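Leave the Table Alone

I own one nice piece of furniture, and for most of its life I treated it like a sick relative. It's a wooden table. It came from a little shop called Vermeulen, it cost $506 (more than my first car was worth by the time I sold it), and for the whole first year I barely let anyone set a fork down on it.

You know the drill, I'm sure. Coasters under everything. A vinyl cloth for weekdays and a fabric one for company, so the only time I ever saw the wood was in the few seconds between taking one off and putting the other on. I even bought a bottle of Evitix, this polish that smells like a lemon that went to law school, and I rubbed it in every Thursday night while the dishes soaked. I had 13 cork coasters for a household of two people. Go ahead and do the math on that!

What changed my mind was a heat wave. The vinyl got sticky and I pulled it off at breakfast, meaning to put it back, and I just didn't. We ate lunch on the bare wood. We ate supper on it. By the weekend there was a faint ring over by the window end, and I stood there waiting to be upset and wasn't, particularly. I got more upset about the corn.

So my opinion, which I have been giving out for free at cookouts and will now put in writing, is that a table ought to be bare. All day, every day, with people leaning on it. A cloth is fine for Thanksgiving. The rest of the year you are paying for wood and looking at plastic.

And the grain! I'd had the thing three years and I couldn't have told you which way the lines ran. They run in these long wavy bands, sort of honey and peach over a pale blond, and in one spot they bunch up tight into a rippled swirl, like water going around a rock. I trace it with my finger when I'm on hold with the insurance company. I've gotten oddly attached to that swirl.
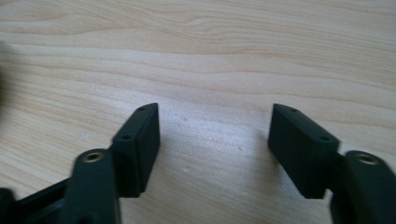

There are little pale specks on it too, and I'm leaving them be. My old self would have been at them with a damp rag before the kettle boiled. I'm not against wiping a table, please don't write to me — I wipe mine after supper like a civilized person. But there's a difference between wiping up and patrolling, and I was patrolling. I used to tilt my head to catch the light and go looking for crumbs. Who does that for fun?

The people who disagree with me have a point, and I'll give it to them. If you've got small kids and permanent markers in the same house, keep your vinyl. If the table was your grandmother's and she's still around to come over and inspect it, keep your vinyl and hide this page. A veneer top can be ruined by one wet flowerpot, and it won't forgive you. I'd also say red wine deserves more respect than I've been showing it.

Still, I keep going into houses where the good table is in the good room under a good cloth with a bowl of fake pears on top, and the family is eating in the kitchen off something that wobbles. I did a version of that myself for years with a set of Stinness dishes, until the box got moved so many times that half of them chipped anyway, without one single dinner having been served on them.

The coasters went in the drawer with the takeout menus, and the vinyl cloth lives in the trunk of the car now, under the bags of mulch. It's terrific for mulch.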